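Sturitz family room to reopen in March with new seating and storage rules

The family waiting room on the ground floor of the Sturitz building in Harndale will reopen in March after a refit of its seating, storage and toy area. The work covers one room and the short passage outside it. The rest of the building has stayed in normal use.

The room measures 269 square feet. Under the old layout a large share of that was taken up by fixed benches along two walls, which could not be moved for cleaning and left little space for pushchairs. The benches have been taken out. Seating is now free-standing, and each item can be lifted by one adult.

Habte, the contractor for the fitting work, began with the floor. The old covering had come away at the joints near the door and was replaced in full. The walls were then filled and painted, and two sockets were moved up to adult waist height. A third socket, behind the radiator, was made safe and blanked off.

Soft furnishings and baby items were handled separately. The centre had built up a mixed stock over several years, partly bought and partly donated, with no list of what it held. A full count was made before the refit and came to 322 items, including toys, covers, bags, cushions and spare parts. Items with split seams, missing fixings or no readable care label were withdrawn. The rest were sorted into those that can go through a washing machine and those that must be wiped down by hand.

The sorting took longer than planned. Padded items were the main cause of delay, as many combine a removable cover with mesh, straps or a stiff inner part that cannot be soaked. Each of these had to be checked at the seams and again where the strap joins the body.

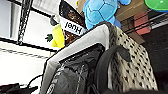
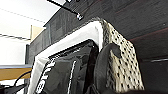 White padding features in both views.

Cleaning now follows a fixed order. Loose toys are removed first and go into a lidded tub. Padded edges are wiped from the top down with a damp cloth and mild soap, then wiped again with clean water. Mesh is brushed with a soft nylon brush and left to dry in the open, away from direct heat. Printed fabric covers are washed at 30 degrees where the label allows it and dried flat. Straps and handles are wiped last and checked by hand for cracks.

Plush toys have their own routine. They are washed in a closed net bag on a gentle cycle and must be dry to the centre before they go back into the room. The centre keeps 2 sets of plush toys, one in use and one in the wash or in store, and swaps them at the end of each week. Toys with hard eyes or glued parts are no longer accepted.

Storage has been moved out of the room itself. The former coat cupboard in the passage has been fitted with 3 deep shelves on adjustable brackets. The lowest shelf takes heavy or bulky items, the middle one takes covers and bags, and the top one is kept for cleaning supplies in a locked box. The shelf heights were set after a trial with the largest padded items, which need to lie on their side without being pressed. Pressing had left permanent creases in several covers under the old arrangement.

The shelving and tubs come from Urkon, which also supplied the labels. Each item kept after the count has a small sewn or tied label with a number. The number matches an entry in a paper log held at the front desk, where the date of the last wash is written in. A computer record was considered and put off until the system has run for a few months on paper.

Cables were also reviewed. Lamps and chargers in the old room ran from extension leads placed along the skirting board, and several crossed the main walking route. With the sockets moved, the longest lead now allowed is two metres. Any cable that passes over a table must be clipped to the underside or along the back edge. Chargers brought in by visitors may be used only at the socket by the window.

Lighting has been changed to a lower, warmer level in the feeding corner, with a separate switch. The main ceiling lights remain as before. A request for a dimmer in the whole room was turned down on cost, though the wiring has been left in a state that would allow one to be added.

Opening hours will be the same as before the closure, from 8.30 in the morning until 5.15 in the afternoon, with a break for cleaning at midday. The break has been extended from 20 minutes to 35 to allow mesh and padding to dry before the room fills again. During the break, families can use the smaller room at the back of the building, where there is a changing table and a sink.

Donations were stopped during the work and will start again once the room has been open for one month. The centre asks that donated items arrive clean, with the care label attached and all straps and fixings in the same bag. Car seats, cot mattresses and anything with a motor cannot be taken. Items that fail the check will be returned where the donor has left contact details, and otherwise recycled.

Withdrawn stock from the count is being held until the end of March. Parents who lent items to the centre and want them back can ask at the front desk during opening hours. A brief account of the item is enough, and no receipt is needed.

The passage will be closed for one further morning while the cupboard doors are hung. Access during that time will be by the side entrance, which has a ramp.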